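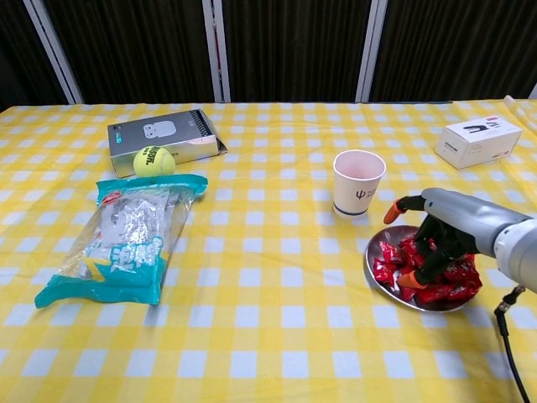
Sanne Verstraete wrote to us after the last report that she understood the machine very well by now, but she still did not understand what the packers do all day while it is picking. It is a fair question, and I try to answer it in this report more than in the previous one.

Sumlow pilot, gift packing line at Claeys
Progress report, second period, to the Gredora fund
Prepared by Manon Perron

1. Where we are

The Sumlow cell has a single arm with a five-finger hand, and its task is to take small wrapped sweets and snacks and put them into mixed gift boxes. In this period we worked mostly on heaps. Taking one item that lies alone on a table was already acceptable in the first period. Taking one item from a pile of small shiny packets is much more difficult, and most of our hours went there. We also continued with mixed tables, where cups, bags, small boxes and round objects stand close to the item that is wanted.

We made 1,471 picking attempts in the period. Of these, 657 were from heaps. I do not give a success rate for the heaps yet, because we changed the grip settings two times and the results before and after cannot be put together in a correct way. The rate with the fixed settings will be in the next report.

2. What the packers do

Four packers are trained on the cell. Each of them works beside it for half a shift and then returns to the manual line. During the half shift they refill the plates, take out damaged packets, check the closed boxes and stop the arm when it takes two items together. The last task was not in our plan. The packers asked for it, as they see a double pick earlier than our software does.

The work is lighter for the wrists, and all four confirmed this in the talks we had with them. It is also less social. On the manual line people stand opposite each other and talk. At the cell there is one person, and the fan of the control cabinet is loud. One packer asked to go back to the manual line full time and we agreed to it. She stays available as a replacement.

The hourly wage did not change. The packers find that stopping and restarting the arm is operator work and should be paid as such. Claeys has not decided on this. I mention it here because the agreement with the fund says that no one should lose by the pilot, and some of them feel that they are doing more for the same money.

3. Delays

Pralari delivered the replacement fingertips roughly three weeks late. We used the waiting time for training and for rewriting the stop instructions, which are now one page and can be read at the cell.

4. Budget

We have used 39 percent of the amount for this year. The part for training will be finished before the part for equipment. We ask permission to move a small sum between the two, and the form is attached.

5. Next period

Fixed grip settings for heaps, a quieter fan, and a trial with two packers at the cell in the same half shift. We would also like to invite Sanne to spend a morning on the line, starting at 6:30 with the early team.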